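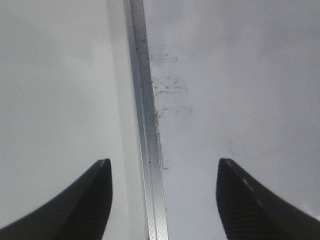 月曜日。朝から文字消しの収集。今日はとにかく楽しかったので、忘れないうちに書いておく。

Ostonの部屋に着いたのが九時前で、まず電源を入れて、アームが原点に戻るのを待つあいだにコーヒーを淹れた。先週まではブロックを積むとかコップを置くとか、つかんで離せばひとまず終わる作業ばかりだったから、ホワイトボードを使う課題に移れるのが本当に待ち遠しかった。書く、消す、道具を取る、戻す。どれも人間なら数秒なのに、操縦して手本を見せるとなると急に奥が深くなる。自分が普段どれだけ雑にイレーザーを動かしているか、操縦レバーを握って初めて気づくのだ。あの感じがたまらない!

今日の課題はHonduraの第二期ぶんで、中身は「指定された文字だけを消す」。ボードには大文字のAと小文字のaがある。指示文が「小さいほうのaを消して」なら小文字だけ、「大文字のAを消して」なら大文字だけ。残すほうには触らない。地味に聞こえるかもしれないけれど、これが学習する側にとってはかなりいい問題だと思う。形は違うのに読みは同じ。しかも今日のボードでは小文字のほうが大きく書いてある。「小さいa」と言われたとき、大きさで選ぶのか、字の種類で選ぶのか。指示文を書いていて自分でも迷ったので、午前の終わりに文面を「小文字のa」に統一した。最初のほうで録ったものは「小さいほう」のまま残っているから、ラベルをあとで直すこと。動作そのものは使えるはずなので捨てない。

操縦はまだ下手だ。ボードの縁が思ったより厄介で、アルミの枠に指先を引っかけると、Ramalhoの保護が働いて止まってしまう。止まるたびに最初からやり直し。手首のカメラの映像だけを見ていると、枠が指と指のあいだに細長く見えて、あとどのくらい下げたら当たるのかが分かりにくい。奥行きが読めないのだ。横の固定カメラの画面と交互に見て、やっと見当がつく。でも交互に見ると手が止まる。手が止まると、その「迷い」まで手本に入ってしまう。モデルは律儀だから、きっと同じところで迷うようになる(前の課題でまさにそれをやられた。コップの手前で必ず一拍おく癖がついて、あれは完全に私の癖だった)。

それで今日は、録る前に声に出して段取りを言うことにした。「取る、持ち上げる、小文字の上、下ろす、横、横、上げる、戻す」。部屋で一人でぶつぶつ言っているのは我ながらあやしいのだけれど、これが効いた。迷いがはっきり減って、動きが一本の線になる。再生してみると自分でも見とれるくらいなめらかで、思わず三回も見返してしまった。

条件は4通り。イレーザーの置き場所が右か左か、消すのが大文字か小文字か、その組み合わせ。それぞれ30本ずつ録るのが今日の目標だった。照明はいじらない。ただ、窓からの光が昼を過ぎると変わるので、実質的には午前と午後で別の見え方になっていると思う。これはわざと放っておく。白い机に白いボード、白い壁という場所なので、影の濃さが変わるだけで画面の印象がずいぶん違って見える。影を字の汚れと取り違えないようになってほしいし、そのためには影のある例がたくさんいる。きれいな条件だけで揃えたくなる気持ちをぐっとこらえた。

昼は持ってきたおにぎりを食べながらTurentの画面で午前のぶんを見直した。Turentは前の版より格段に軽くなっていて、二つのカメラと関節の角度を並べて、好きなところで止めて見られる。指の開き具合のグラフを映像の下に出せるようになったのがうれしい。つかんだ瞬間にグラフがすとんと落ちて、そこで平らになる。あの平らなところが短いのは、つかみ損ねて持ち直したぶんだ。映像では見落としていた持ち直しを、グラフのおかげでいくつも見つけた。印をつけて、別のフォルダーに移した。失敗からの立て直しは立て直しで貴重なので、そちらはそちらで育てていきたい。

見直していて反省したのは、始まりの姿勢がほとんど同じだったこと。録り始めるとき、つい同じ位置に手先を戻してしまう。戻しやすいからだ。でも実際に動かすときには、前の動作の続きで変な位置から始まることのほうが多い。午後は始まりを毎回ずらした。高め、低め、ボードの手前、枠の真上あたり。指も、開ききったところから始めたり、少し閉じ気味で始めたり。これだけで録画がずっと表情豊かになって、見返すのがまた楽しくなった。
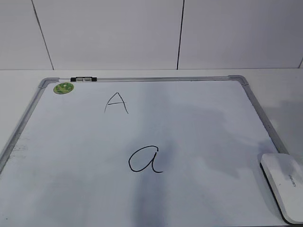

手本は一種類の動きに揃えたほうがいいのか?

大筋の手順は揃えて、出発点や物の置き場所、通り道の細かいところはばらけさせるのがいい。手順まで毎回違うと、同じ場面で正解がいくつも並んでしまって、学習した動きがその中間のような中途半端なものになりやすい。反対に出発点まで同じだと、少しずれた位置から始めただけで動けなくなる。

というのを、自分用のメモとして収集手順書の頭に書き足した。前から分かっていたつもりだったのに、今日の午前にまんまとやっていたわけで、書いておくに越したことはない。

午後の後半は大文字を消す組。これがまた面白かった。大文字のAは横棒が右の脚から少しはみ出していて、まっすぐ一往復しただけでは端が残ることがある。人間なら目で見て、残ったところをちょんと拭く。その「ちょん」を操縦でやると、力加減がとても難しい。強く押しすぎると止まる。弱いとイレーザーが浮いて、きれいになでるだけになる。何度かやっているうちに、手首をほんの少し寝かせて角から当てるといいことに気づいて、そこからは急に決まるようになった。気づいた瞬間に「おおっ」と声が出た。録音はしていないので安心。

ちなみにこの「残ったところを拭く」を手本に入れるかどうかは、ちょっと考えた。一往復で終わらせる手本だけなら見た目はすっきりする。でも、残りを見つけて拭きに行く動きこそ、このボードで一番教えたいことのような気がする。見る、確かめる、もう一度やる。Honduraの計画書には「消し残しがない状態で終了」としか書いていないから、どう終わらせるかはこちらに任されていると読んだ。なので入れる。消し終わってから5秒はそのまま止まって、最後の画面がしっかり写るようにした。この待ち時間をつけるようになってから、成功か失敗かの判定がずいぶん楽になっている。

それから、終わったあとの書き直し。消したら次の一本のためにまた書かないといけない。私の字なので、当然毎回少しずつ違う。aの右下のはねが長かったり、Aの左の脚が短かったり。最初は型紙を使おうかと思ったけれど、やめた。この揺れは、ただでもらえるばらつきだ。わざわざつぶすのはもったいない。書く位置も、だいたいの場所だけ決めてあとは手に任せた。夕方には自分の字が少し雑になっていて、見比べるとおかしい。

困ったことも書いておく。イレーザーをつかむときの向き。斜めに置いてあると、指で挟む面がうまく合わず、持ち上げる途中でくるっと回ってしまう。指の内側には横の溝が入っているから滑りにくいはずなのだが、つるつるした面を浅く挟むとやっぱり回る。深く挟もうとすると今度は指先がボードに当たる。ちょうどいい高さの幅がとても狭い。今のところ、挟む前に手首をイレーザーの向きに合わせて回し、それから下ろす、という順番が一番安定している。下ろしながら回すのは見た目は格好いいのに、成功したりしなかったりで、手本には向かないと判断した。格好いいほうは課題が終わったら遊びで録りたい。

あと、枠の横の汚れ。枠のすぐ脇の白い面に灰色のこすれたような跡がついていて、気になって拭こうかと思った。でも途中で拭くと、前半と後半で背景が変わる。それ自体は悪くないにしても、記録をつけずに変えるのは嫌だ。次の組に移る切れ目で拭いて、拭いたと記録に残すことにした。こういう小さな変更をTurentのメモ欄に書くのを面倒がると、数週間後の自分が必ず泣く。

夕方、今日のぶんを書き出して、先週までのボード課題の試し録りと合わせたら、使えるものが全部で301本になった。三百を一本だけ超えたところで終わったのが妙にうれしくて、一人で拍手した。目標どおり各条件とも揃っている。除いたものは別フォルダーに理由つきで置いた。理由は「枠に接触」「持ち直し」「指示文の取り違え」の三つに分けてある。指示文の取り違えというのは、要するに私が間違えて大文字のほうを消したやつだ。動きは見事だったのに、消した字が違う。指示文のほうを書き換えれば立派な手本になるのではないか、と帰り道で思いついた。明日やってみる。どの条件に足すかだけ注意。

学習は今晩のうちに回し始めた。まだ軽い設定で、様子見のつもり。朝には最初の重みが出ているはずで、それを載せて一度動かしてみるのがもう楽しみで仕方ない。たぶん最初は、イレーザーの上まで行ってふらふらするだけだと思う。それでもいい。前の課題では、ふらふらしながらもちゃんと対象のほうへ手が伸びていくのを見ただけで、半日くらい機嫌がよかった。

明日やること。「小さいほうのa」のラベルを直す。枠の横を拭いて記録する。取り違えぶんの指示文を書き換える。始まりの姿勢を、もっと遠いところからも録る。黒のマーカーがかすれてきたので新しいのを持っていく。余裕があれば、字を三つに増やしたボードも試したい。Bを足すか、それともaをもう一つ足すか。「左のa」「右のa」と呼び分ける課題なんて、考えただけでわくわくする。

肩がこった。操縦席の椅子をもう少し低くすること。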